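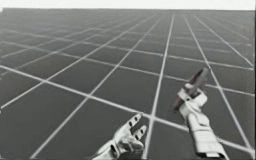 Grey ground plane with grid, computer rendering.

March, evening

The reading room at Brerkholm closed at its usual hour, and I remained until the night porter came up to lower the shades. The survey of the old parish field books is now in its second month. I record the position today in the hope that this diary will serve whoever takes up the work after me, as the diary of my predecessor has served me.

The books are in better order than the register led us to expect. The register gives 829 plots for the lower parish, each with a holder, a measure, and a tithe. I finished the comparison for the river meadows this morning and found 17 entries in which the measure had been altered in a second hand. The ink is browner and the figures lean to the left. In each case the alteration reduces the holding. Whether this reflects land lost to the river or an arrangement between the holders and the steward I am not prepared to say, and the summary to the trustees will state only that the entries were altered.

Mr. Semeniuk joined me before noon with the bound volumes from the Grandesora deposit. He had been told to expect a single crate and signed for three. The third contains the household accounts, which were not requested and which I shall be sorry to send back. I allowed myself half an hour with them over lunch. The steward bought candles, salt, and rope at regular intervals, and once, without any note of purpose, a pair of geese for a sum that would have kept a laborer for a week. Mr. Semeniuk believes the clerk misplaced a figure. I have asked him to check the running total before we put that in writing.

The afternoon was given to the question of the strips. The parish was plowed in long strips until the enclosure, and the strips did not run true. They bent at both ends in the manner of a shallow letter S, as plowland does where the ox team had to begin its turn before reaching the headland. The enclosure surveyor drew straight lines across all of this. His map is a handsome piece of work and has been on the wall of the entrance hall for as long as anyone here can remember, but it is of little help in placing a strip described as lying "by the crooked ash, next the widow's half." I have found four such descriptions that name the ash, and they cannot all refer to one tree.

Mr. Vukadinović takes the view that the descriptions were copied from an older book, now lost, and that the clerk did not walk the fields. He may be right. He wrote at length on the Ristić holdings some years ago and came to the same conclusion there. I would put against it the marginal notes in the upland section, which mention standing water and a broken gate and read to me as the remarks of a man with mud on his boots. We discussed the matter for most of the tea interval and agreed to leave both opinions in the draft.

The conservation estimate also arrived. The binder asks for 120 hours to repair the spines and wash the stained leaves, which exceeds the allowance. I have replied that the spines should be done first and the washing deferred to the next budget year. The leaves have been stained for two centuries and the damage does not appear to be advancing. The Tinano boxes ordered last autumn have at last been delivered, though the lids are a poor fit and several will have to go back.

A letter from the county office requests our list of field names by the end of the month. I have some 11 names still unresolved, among them Cold Apron, Hither Nannock, and a meadow called simply Quarrel. I am inclined to submit them as they stand. Mr. Semeniuk would like to attach a note on spelling — I have told him one page and no more.

For tomorrow: return the second crate; write to the binder again if no answer has come; begin the upland section at folio 40. The lamp on the east desk needs a new bulb. It rained from four o'clock onward, and I walked home by the upper road, the towpath being under water at the bridge.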